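Cluvow kitchen gets a dish rack, and the saucers have moved in

25/01/2018

Well, it's happened. After a whole December of drying crockery on a folded tea towel, the shared kitchen at Cluvow has a proper dish rack, and I have spent far more of my week thinking about it than I'd care to admit to my family.

If you haven't been in lately, a bit of background. The kitchen serves everyone who hires the rooms at the Sandhu building, so that's the lunch club, the sewing evenings, the language classes and whoever else fancies a brew. According to the bookings sheet we had 216 hires last year, and I'd bet every one of them ended with a pile of washing up. The old plastic drainer cracked right across the bottom in the autumn and went in the bin, and then it was tea towels, more tea towels, and a lot of chipped rims.

The whip-round raised £60, mostly in coins (thank you, whoever emptied their car ashtray into the tin!), and that was enough for the rack with a little left over for washing-up liquid. It's a grey wire one, the sort that was made to go inside a dishwasher, and we're using it on the worktop. I had my doubts, I'll be truthful, but it has rows and rows of little prongs all the way across and they lean slightly, so a saucer sits back against them and stays put.

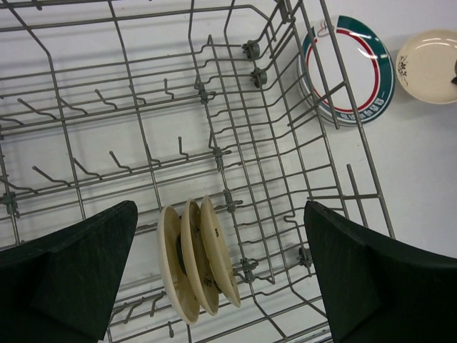
Three of the cream saucers stood up between the prongs.

I've had a go at it myself a few times now and I do have opinions. Start with the small stuff and keep it together in one row. Saucers want to go in facing the same way, one slot each, and if you try to squeeze two into a slot they stick together and you'll be back with the tea towel. Mugs are a different matter - they wobble on the prongs and I'd put them upside down on a cloth next to the rack for now. Somebody is bound to have a better idea and I'd love to hear it.

The other thing everyone has asked me about is plates. The patterned ones are staying! There was talk of replacing the lot with plain white from the Wukex catalogue, and I know a few of you were keen because they stack flatter, but the feeling at the tea morning was very much that we like our odd ones. They came from house clearances and people's mums, and they cheer the place up no end. They'll be kept in a stack near the back of the worktop and the cream ones will live beside them once there's a bit of shelf free.

So the order of things after an event is wash, rack, dry, stack. Please don't leave things in the rack overnight, as the breakfast lot come in early and they need the space. And please, please don't put the big serving dishes in it. They go on the side by the window, where they've always gone.

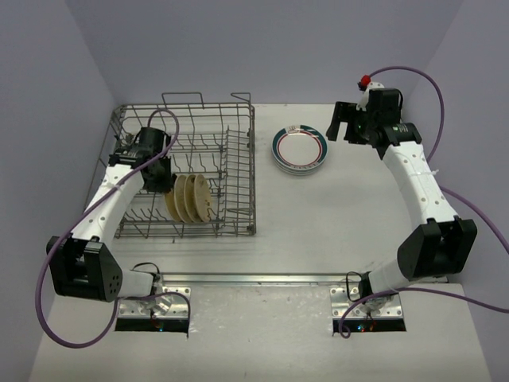 Cream-yellow plates on edge in the rack, with the patterned stack further back.

While I've got you, a few bits of other kitchen news. The urn has been descaled and the tea tastes a lot better for it. The cutlery drawer has had a sort out and we seem to own 2 potato mashers and not a single tin opener, so if you have a spare one at home that works, pop it in the drawer and you'll be a hero. The Zeveo newsletter ran a little piece on us last month as well, which was lovely, though they did say we served 1,289 lunches last year and I think that figure included the Christmas boxes. I'm not going to argue with it.

There's a sheet on the back of the kitchen door if you'd like to put your name down for a washing-up turn. It's only half an hour or so and there's always a biscuit in it, plus you get to use the new rack, and I for one find it very satisfying to slot a whole row of plates in and stand back. My other half says I need to get out more - probably true.

Left-over money from the whip-round is in the jar by the kettle. I'm thinking a new washing-up brush, and possibly some decent gloves in a size that fits people with actual hands. Suggestions on the sheet, please, and do write them in pen as the pencil ones keep rubbing off.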